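**Drumard two-finger gripper, tried on thin and flat things**

Reviewed by Shahnaz Thambiah, Tuesday, November 14, 2023

We have been using Vida grippers on our two-arm bench since April. They are fine on boxes and bottles and poor on anything flat. Drumard sells a narrow-fingered gripper that fits the same wrist, so I bought a pair and gave them eleven days on the packet and card jobs that cause us the most trouble.

## Fitting

Four screws and one connector each side. The Birus controller found both grippers after a restart, but it kept the old Vida stroke limits until I cleared them by hand. The printed guide leaves this out. Allow 41 minutes for the pair if you have not done it before.

## Thin items in a tray

The fingers come to a proper point, and this is the main reason to buy them. With cards packed on edge, a blunt finger pushes the whole group over. A pointed one can be brought down at the side of a group with the tips nearly closed, then opened where there is a gap.

The wrist camera is less helpful here. White card under our bench lights goes to a solid glare and the separate edges are lost. I turned the exposure down and it got better, though dark items then suffered.

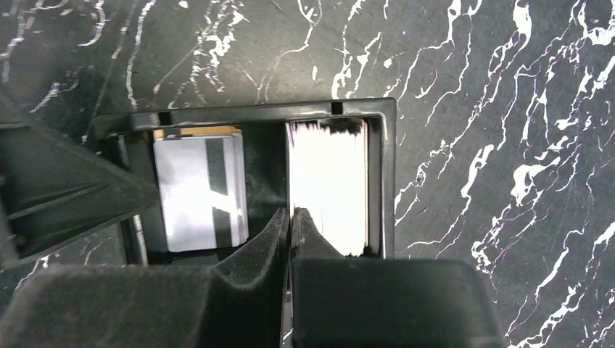

## Flat packets, two arms

I set up a board near the front of the bench with a gripper at each side of it, and kept the basket of packets further back within reach. The long taper lets a finger come in low without the wrist housing getting in the way.

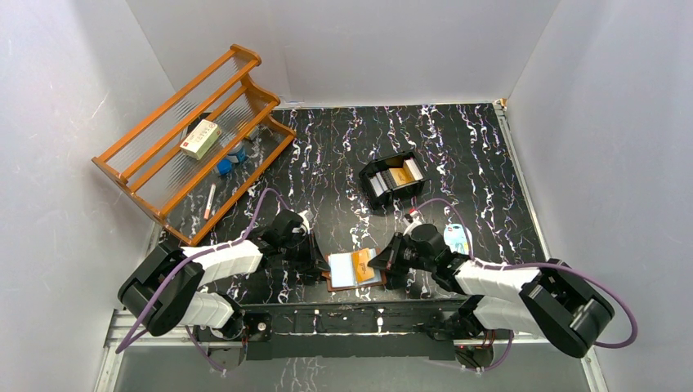

Out of 100 tries at lifting a single packet, the Drumard pair managed all but eight. Most of the misses were soft packets that folded as the fingers closed. The Vida pair gave up far more often on the same job – I stopped keeping score.

Grip force is the weak point. The lowest setting still creases thin card. Jacqueline Boyer at Jindidell runs the same model and has put a thin rubber sleeve on each finger, but that makes the tip thicker.

## Verdict

Worth the money for cards, packets and sheets. For heavier goods I would keep the Vida. I would like a softer bottom force setting and a guide that mentions the stroke limits. Spare fingers are sold only in pairs.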